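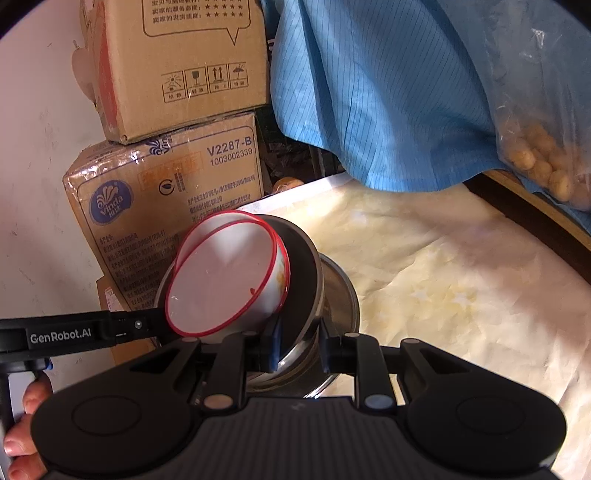 *Red rims on top, the steel basin at the bottom. Thursday, before lunch.*

Ok quick one, I have a pot on and the post is already late.

The bowl situation. I said in January I'd cut the kitchen down to what we use and then did nothing until this week. So. Everything out of the low cupboard, onto whatever surface was free, and then the stacking.

The two white ones with the red rim stay. No discussion. One has the yellowy-orange and green pattern on the outside and I'd keep it for that alone. They're soup, cereal, cut fruit, the thing you put the eggshells in. They nest nicely too, one leaning in the other, though I never get them to sit straight and have stopped trying.

Then the bigger one with the dark inside and the metal rim. Was going to give it away. Keeping it, it holds both the small ones, and anything that stores other things gets a pass in this house.

Wide steel basin underneath it all. Bought at the Trindano market for 599, which felt like a lot at the time for a basin. Rice washing, greens, salad for a crowd, soaking beans overnight. Probably the most used thing I own after the kettle.

What went:

- 18 plastic tubs, most with no lid
- the chipped Metar casserole (sorry, old friend)
- a colander with one foot
- lids belonging to nothng

Box is by the door, goes to the swap shelf on Akanda street when I next walk that way.

One thing I'd do differntly, wipe the shelf BEFORE you start piling stuff back. I had the whole stack in, saw the crumbs, had to pull it all out again. Twenty minutes gone.

Still to do: the drawer of spoons, the spices, whatever is going on above the fridge. Might be next week, might be spring.

Someone asked in the comments for the bean recipe, it's coming, I need to measure things for once instead of throwing them in. Pot's boiling over, bye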